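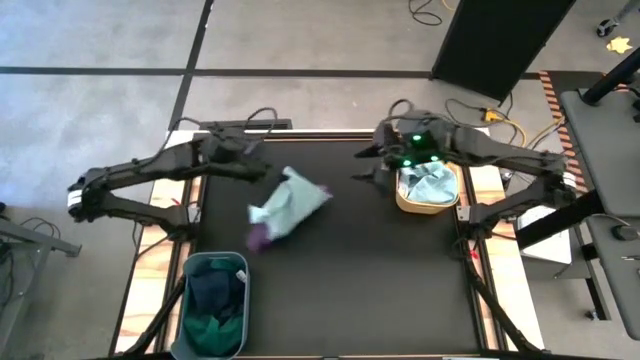

Left gripper over the middle of the black table, holding a crumpled light blue cloth.

Tales of Hundunness: a collection of short fantasy stories

README

Welcome, and thank you for stopping by! This folder holds the Hundunness stories, a set of 32 short fantasy tales written for readers of about nine and up (and for the grown-ups who read aloud to them at bedtime, which is how most of these got started). Along with the stories you'll find the notes, the word list and a rough map in plain text, in case you'd like to poke around in the world yourself or write something of your own that takes place there.

What the stories are about

Hundunness is an island where the tide goes out only once a year. When it does, the people of Modine walk down to the sea floor with lanterns and baskets and bring back whatever the water has left for them. Some years that's a bell or a staircase, and one year it's a goat who can remember everybody's name. Most of the tales follow the Ardeleanu family, who keep the lantern shop at the bottom of the hill and who are always the last ones back up before the water returns.

Then there is Mamus. Mamus lives under the harbor and is very old and rather lonely, and I'm not going to say much more than that, because readers have had such different ideas about what Mamus is and I've enjoyed every one of them. The stories never settle it. Please don't write to ask me — I really don't know!

What's in the folder

stories/ — the tales, one file each, numbered in the order I'd read them
notes/ — family tree, calendar of the island, bits of songs
words.txt — the island words, with how to say them
map.txt — a map made of letters and dashes, best seen in a fixed-width font
drafts/ — older versions I couldn't bring myself to throw out

Most stories run close to 2,000 words, so one makes a comfortable bedtime. The shortest is "The Borrowed Stair" at 1,307 words, and it's a good place to begin if you have a wiggly listener. Stories 7 and 8 are really one long tale that I split in two, and you'll want both handy, as the first half stops with the youngest Ardeleanu stuck on the wrong side of the tide.

A word about the scary parts

Nothing here is meant to keep anyone up at night, but "What the Well Kept" has a drowning in it (long ago, and told secondhand), and a dog gets lost in "Lantern Money." The dog comes home. I've marked both files at the top so you can look them over first.

Known problems

The spelling of a few island words wanders between the early stories and the later ones. The lantern shop has a blue door in some tales and a green one in others. Somebody's aunt also changes her age between one chapter and the next, and I've grown fond of the mistake, so she may stay that way.

Using the stories

You're free to read them aloud, copy them for a classroom or library, translate them, or write new ones set on the island. Please keep the title page with any copies, and please don't sell them. If you do write a new tale, I'd love to see it. Put it in a plain text file and send it along, and tell me whether you'd like it added to the collection or just read.

Changes

October: fixed the missing last page of "The Salt Wedding," added three songs to the notes, and moved the old opening of the goat story into drafts.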